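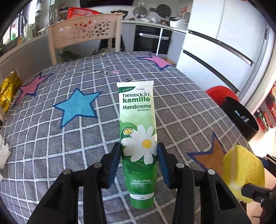
Hand cream tube held by the hand-held gripper with the navy rubber pads, kitchen table setup.

Home Projects Reports People Contact

Wallier: Gripper Comparison, Progress Report to the Darwish Fund
June 9, 2022
By Hedvika Jelínek

Summary

The work is on plan except for the arm trials, which started late. We have recorded 739 grasps with the hand-held grippers against a target of 500 for this period. The rubber pads are ahead of the foam pads on most household items, and we intend to go forward with the rubber pads unless the arm trials show something different. Spending on parts is under budget. Spending on staff time is slightly over, and the reason is given below.

What we said we would do

The grant covers a comparison of two finger shapes and two pad materials on the same hand-held gripper body. The finger shapes are straight and angled. The pad materials are molded rubber and closed-cell foam. The best combination is then to be fitted to the Grestex arm and tested on the same items. The grant also covers the camera mount and a short written guide for the partner labs.

In the February report we listed three problems: loose finger screws, pads peeling at the lower corner, and a camera angle that lost sight of the fingertips when they closed. All three have been worked on. Two are closed and one is still open.

Hand-held trials

Trials took place in a lab and in home kitchens. Raed Sfeir ran the kitchen sessions and Nadine Shboul ran the lab sessions. The items were ordinary things that people pick up in a home: tubes, cartons, cups, small jars, packets and folded cloth. We kept whatever tablecloth was on the table in the kitchens, and left the furniture where it was. A plain lab bench gives cleaner recordings but tells us less about how the camera copes with patterned cloth and a busy background.

Tubes have been the most useful item. A hand cream tube standing on its cap end behaves quite differently from one standing on its crimped end, and both behave differently when the tube is half used. The operator closes the fingers, lifts, holds, moves to a marked spot and sets the tube down. A grasp is counted as good if the tube is still upright at the end and has not turned in the fingers by more than the operator can see on playback. Samer Karam scored the recordings without being told which pads were fitted, although on many of them the pad color can be seen.

Results by pad:

Rubber. Good hold on tubes, cartons and jars. The pad grips the side of a tube at low closing force, and the tube does not need to be squeezed out of shape. Weak on folded cloth, where the pad tends to drag the top layer sideways. Dust builds up and has to be wiped off between sessions. We saw a clear drop in good grasps toward the end of the long sessions when the wiping was skipped.

Foam. Better on thin-walled cups and on anything with an uneven surface. Poor on tubes. The foam gives way at one corner and the tube leans. Foam pads also wear quickly along the lower edge, and we replaced them more often than planned.

Results by finger shape:

Angled fingers are easier for the operator. The fingertips stay in view of the camera for the whole closing motion, and new operators needed less practice before their recordings were usable. Straight fingers reach into tight places better, for example between a jar and a wall, but they hide the contact point from the camera in the last part of the motion. For data collection we prefer the angled set. For the arm, the choice is still open.

Hardware changes

Screws. The round-head screws on the gripper arms worked loose during February. Anas Sayegh changed the thread lock and added a check before each session. There has been no loose screw in the kitchen sessions after that change. We consider this closed.

Camera angle. The mount was tilted forward and the wide lens kept. The corners of the picture are dark with this lens. We looked at cropping them and decided against it, as the crop also removed the lower part of the gripper arms, which Samer uses to judge how far the fingers have closed. Closed.

Pad adhesive. Still open. Destov supplied a second adhesive and it holds better on rubber than on foam. It does not come off cleanly, so changing pads in the middle of a session is slow. Anas is testing a slotted backing plate that would let the pad slide in without glue. A first version was printed and was too thick. It moved the pad face inward and the fingers no longer opened wide enough for the cartons.

Arm trials

The Grestex arm arrived later than the supplier had told us, and the wrist adapter did not match our bolt pattern. We made a new adapter in the workshop. The arm now moves and the gripper opens and closes under control, but we have no grasp results to report. The first runs were spent on cable routing. The camera cable caught on the wrist joint at one end of its travel, and we have set a limit on that joint until a longer cable is fitted.

We also found that the arm controller closes the fingers at a steady speed, while people slow down just before contact. With rubber pads on a light tube this may knock the tube over before the second finger reaches it. Nadine is writing a slower final approach into the controller. We would like to test both closing patterns before drawing any conclusion about pads on the arm.

Staff time

The overspend on staff time comes from scoring. The number of recorded grasps went past the target, and every recording was scored by one person. We have now agreed that a second person will score the kitchen sessions and that the scoring sheet will be shortened. The columns for lighting and table height will be dropped. They were filled in unevenly and we have not used them.

We do not ask for additional money. The savings on parts cover the difference, and we ask for the Fund's approval to move that amount between budget lines.

Partner labs

The guide for partner labs exists as a draft. It covers fitting the fingers, checking the screws, cleaning the pads and saving the recordings. The section on pad replacement is blank until the adhesive question is settled. One lab has asked for the drawings of the angled fingers early, and we have sent them with a note that the hole spacing may still change.

Plans for the next period

- Complete the item set on the Grestex arm with rubber pads, angled fingers first.
- Repeat the tube and cup items on the arm with foam pads.
- Test the thinner slotted backing plate on the hand-held gripper.
- Run further kitchen sessions with cloth and packets, where we have the fewest recordings.
- Finish the guide and send it to the Fund for comment.

Risks

The main risk is the arm. If the adapter or the cable gives more trouble, the foam comparison on the arm will be cut back to the tube and cup items only. A smaller risk is pad supply. Destov has changed the rubber mix once already without notice, and pads from the new batch feel harder. Raed has put aside enough of the old batch to finish the planned sessions. The new batch will be tested separately and reported under its own heading.

Questions on the budget should go to me. Questions on the recordings and the scoring sheet should go to Samer Karam.

Contact the Wallier project office | Copyright 2022 Wallier | Back to top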